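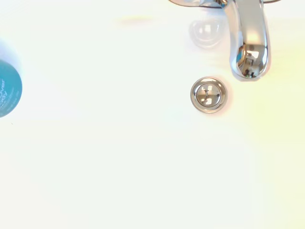

Nerkstead releases Kerslake 2, perception software for shiny, washed-out places

3/31/26 — Hi, I'm Delwyn McPhee, and I run the perception team at Nerkstead. Today we're putting out Kerslake 2, and I've been itching to talk about it for months!

If you've ever tried to get a robot to work over a bathroom sink, you know the trouble. White ceramic under bright light gives a depth estimator next to nothing to hold on to. Then there's the chrome. A polished spout throws a pale ghost of itself onto the basin, and the drain stopper shows you the lights and the faucet all over again. Our old release saw those reflections and happily planned around them as if they were solid (I once watched it steer politely around a faucet that wasn't there).

Kerslake 2 handles this in the software, with the wrist camera you already have. It compares views as the arm moves and keeps a running guess at which shapes belong to real surfaces and which ones slide around like reflections. Anything it isn't sure of gets marked as unsure and passed to the planner that way, so the planner can slow down or ask for another look. A teal jar at the edge of the view, only half showing, still gets its own region in the map.

We trained this version on about 800 recordings from sinks, tubs and countertops. On our own test set, false obstacles fell from 17 percent of views to 9 percent. I'd like that second number to be lower, and glass shelves still give us fits — we're working on it.

There's a new viewer too, called Ekum, where you can scrub through a run and see what the planner believed at each step. I use it every day and I'm a little attached to it.

Kerslake 2 is a free update for anyone on the current license. It plugs into our Grundel motion planner right away, and connectors for other planners are due in August. To get a trial copy or set up a demo, write to the Nerkstead press desk and ask for me.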